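Strawberries going mouldy in the fridge after two days

Posted in Food and Kitchen > Storing food

plumstone_lane

We get a large box of strawberries most Mondays from Birhane, the farm shop on the Jesport road. They are good berries and cheaper than the supermarket, but you have to buy the full box. By Wednesday there is grey fluff on several of them, and by Thursday I am throwing away a good part of what I paid for.

What I do at the moment: I bring them home, rinse them in the colander, shake off the water and put them in a plastic tub with a lid. The tub goes in the bottom drawer of the fridge with the salad. The fridge is a Kelberg, fairly old, with a dial inside that only says min and max. I keep the dial in the middle. The box is usually in the car for a while before I get home, as I do the rest of the shopping after the farm shop.

I have read that you should wash them in vinegar, and also that you should never wash them at all. Somebody at work says a glass jar is the answer. I don't want to buy a special container unless it makes a real difference. I also don't want to turn them all into jam, we still have jam from last year.

Is there a way to get them to last until the weekend, or is that asking too much of a strawberry? Also, once part of the box has started to go, are the rest all right to eat?

tallow_and_thyme

I used to work in the packing shed of a soft fruit grower, so some of this is from there and some from my own kitchen.

The main trouble is the order you are doing things in. Rinsing and then shutting them in a tub with a lid gives you wet fruit in still, damp air, and grey mould likes that very much. The spores are already on the fruit when it leaves the field. You can't keep them off, you can only make it harder for them to get going.

I would do it like this.

Do the farm shop last. If your shopping round has to be the other way about, take a cool bag. A closed car in June easily gets to 27 degrees with the windows up, and an hour of that takes more off the life of a strawberry than anything you do later on. If they do get warm, cool them as soon as you are in the door. Don't leave the box on the worktop while you put the rest away.

Sort them straight away. Tip them out gently on a clean tea towel in a single layer and look at both sides. Any with a soft patch, a split or a bruise come out and get eaten the same day. Any with fluff go in the bin, and so do the ones that were touching them. This is the dull part and it makes the most difference. One bad berry in the middle of a punnet will take its neighbours with it overnight.

Leave the green tops on. Once you pull the top off there is an open wound and juice everywhere.

Don't wash them yet. Wash what you are going to eat just before you eat it.

Put them away in a wide, shallow box lined with kitchen paper, preferably one layer deep. A second layer is all right if you put more paper between. Rest the lid on top without clicking it down, or leave a corner open. Change the paper if it gets damp.

Put the box on a middle or lower shelf, not in the salad drawer. The drawer is made to hold moisture in, and that suits lettuce.

Then check the temperature. Your dial tells you nothing. Get a cheap fridge thermometer, stand it in a glass of water on the middle shelf and read it the next morning. You want it under 5 degrees. I had a Kelberg too, years back, and the middle of the dial was a good deal warmer than that. The door seal was also tired, so have a look at yours. Shut a bit of paper in the door and pull. If it slides out easily, the seal wants cleaning or replacing.

With all of that, berries picked the same day should get you to Friday and often Saturday. It will depend on the weather they were picked in. Fruit picked after rain never keeps, and you may as well plan for that when you buy.

As for eating the rest of the box: if the others are firm and dry and weren't touching the mouldy ones, I eat them. Don't cut the mould off a berry and eat the other half. They are too soft for that to be safe.

dormouse9

Just freeze them. Life is too short. Tops off, on a tray, then in a bag when they're hard. Fine for smoothies or porridge, no good for eating plain because they go to mush when they thaw.

The jar thing does work a bit by the way but only if the jar is dry, and they never are.

kettle_at_nine

I agree with nearly all of what tallow_and_thyme wrote. I'd add something on the vinegar wash, as you asked about it and I have tried it for a few summers.

It does help, provided you dry them properly afterwards. Use a big bowl of cold water with a good splash of plain white vinegar, put the berries in whole, swish them about for a minute and lift them out with your hands so the grit stays at the bottom. Then rinse in clean cold water. You can't taste it afterwards. After that they have to be dry all over, including under the leaves, and this is where people give up. I lay them out on a folded towel with a small fan blowing across for half an hour. A salad spinner lined with kitchen paper is quicker, but go slowly or you will bruise them.

If you aren't going to dry them, skip the vinegar and store them unwashed. Wet fruit with vinegar on it goes off just as fast as wet fruit without.

The variety matters more than most people think. Ask at Birhane what they are picking. The early ones round here are mostly soft and sweet and don't keep at all. Later on they have Flivovari, which has a firmer skin and a bit more bite. Those have lasted me 5 days in the fridge without anything clever being done to them. The flavour isn't as strong on the first day, I'll admit, but I would sooner have a decent strawberry on Friday than a wonderful one on Monday and nothing after. You could also ask if they would split a box. Ours did when I asked – it isn't on the sign.

Special containers: I own one, with a vent in the lid and a raised tray. It is no better than an old takeaway box with paper in the bottom. The raised tray leaves marks in the softer ones, so I put paper on top of it, and then you may as well have the takeaway box.

One more thing is how you serve them. Cold strawberries don't taste of much, so people take the whole box out to warm up, eat a portion and put the rest back. When cold fruit comes into a warm kitchen it gets a film of water on it, and back it goes in the fridge like that. Do it every evening and you undo all your careful sorting. Take out what will be eaten, put it on a small plate for half an hour, and leave the others where they are.
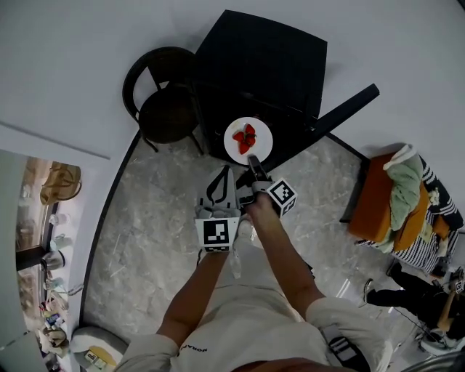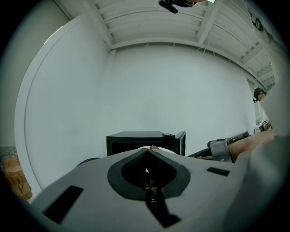 For the ones that are getting tired but aren't mouldy, you don't need to make jam. Slice them, add a spoonful of sugar and a squeeze of lemon, and keep them in a covered bowl in the fridge. They make their own syrup and are good for another 2 days or so on yoghurt or rice pudding. You can also roast them in a low oven until they slump, which uses up a surprising amount and freezes better than the raw fruit does.

Check the seal on that fridge first, though. I had years of blaming the fruit.

plumstone_lane

Thank you all. I've put a thermometer in the Kelberg and it reads 9 degrees on the middle shelf, so that explains a fair bit, including the milk. I have turned the dial up and will look again in the morning.

I will do the farm shop last next Monday, leave them unwashed and try the paper. The drying sounds like more than I'd keep up on a work night. I'll ask about the Flivovari as well, and about half a box.

tallow_and_thyme

9 is far too warm, for the milk and everything else. If it doesn't come down after a full day at the higher setting, pull the fridge out and hoover the coils at the back before you spend any money on it. Switch it off at the wall first.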